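September 13, 2018

My first open water race was in June, on the lake at Rirstead. I promised to write about it sooner, but the summer went quickly and I was always tired after training.

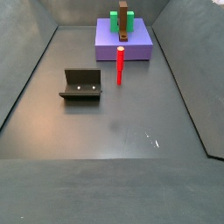
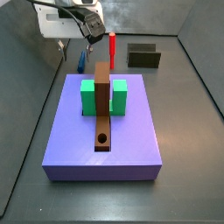
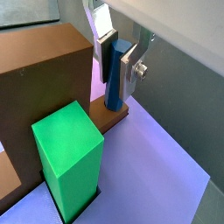
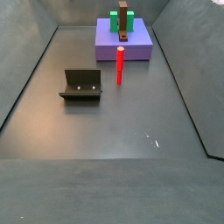 A reader, Okeke, wrote to me after my last post that the pool teaches you to swim and the lake teaches you to look where you are going. I agree with this now. In the first lap I lifted my head only every 20 strokes, and I swam almost 50 meters too far to the left. A man in a kayak whistled at me - I thought he was cheering.

After that I looked up every six strokes. It is slower and my neck was sore the next day, but I passed the buoys on the correct side. The water was very cold for my hands, and I could not close my fingers well until the second lap.

I finished the four laps without stopping. My time was not good and I don't want to write it.

For winter I am back in the pool at Pistach, Monday evenings, the slow lane. I want to learn to breathe on both sides - on the left I still drink half of the water.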